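The Clorkcombe Jumper in Cream
Knitwear from Drasum, item 3931
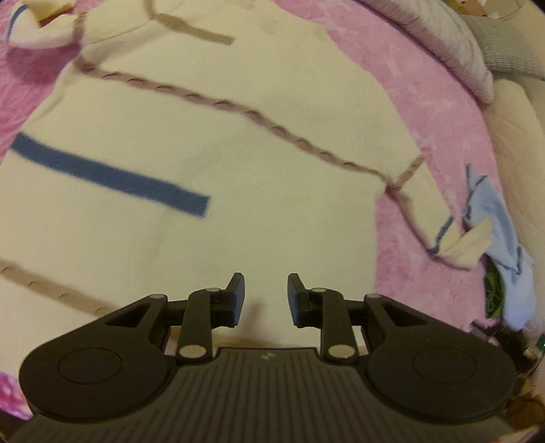
The Clorkcombe in cream, with its braided bands and slate-blue stripe.

We have been making the Clorkcombe in one form or another for longer than most of us care to remember, and the cream is the one people write to us about (quite often with a photograph of an old one that has been through three children and a dog, asking if we can still match it). We usually can! The yarn is spun for us at Lins, to the same recipe we settled on years ago, and it has a soft, slightly fuzzy finish that wears in very nicely over the first month or so.

The cream body is kept mostly smooth so that the bands have some room to show themselves off. The brownish-mauve braid runs on the slant between the sleeves, with its row of small dark twists, rather like a cable stitch but neater and flatter to the touch, and there is a second braided band in tan lower down. The wide slate-blue stripe sits between them on one side only and finishes in a clean, straight edge near the middle. A few customers have asked if it ought to carry on all the way across. It oughtn't, and Wouter Dewulf, who drew the pattern, is quite firm on the point, though we did try it the other way once and a couple of us in the office still have a soft spot for that version.

Do have a look at the sleeves as well, as they tend to get forgotten. There is a thin blue edge at the opening and a touch of mustard yellow beside it, which goes beautifully with cords or an old pair of jeans.

Sizes and fit
The fit is generous, with plenty of room for a shirt underneath. Size 2 measures 112 cm round the chest when laid flat and doubled, and the other sizes are on the chart at the foot of the knitwear page. If you fall between two, we would go down unless you like a good deal of room in the arms. Stijn Timmermans looks after sizing questions and will happily measure one for you if you ring before four.

Washing
Hand wash in cool water with a mild wool soap, or use the wool setting if you trust your machine. Press the water out in a towel and please don't wring it. Dry flat, away from the radiator, and ease the braided bands straight with your fingers while the wool is still damp. Don't hang it up, even for an hour, as the shoulders will drop. A little bobbling under the arms is normal in the first few weeks and comes away with a comb.

Also in this range
Irnemum scarf in slate blue, item 944
Irnemum hat in cream, item 899

Ordering
Jumpers are finished in small batches, so please allow two weeks for delivery, or a little longer from September onwards when everybody remembers the cold at once. Unworn jumpers can be sent back within 30 days with the label still attached.

Page updated 28 January 2025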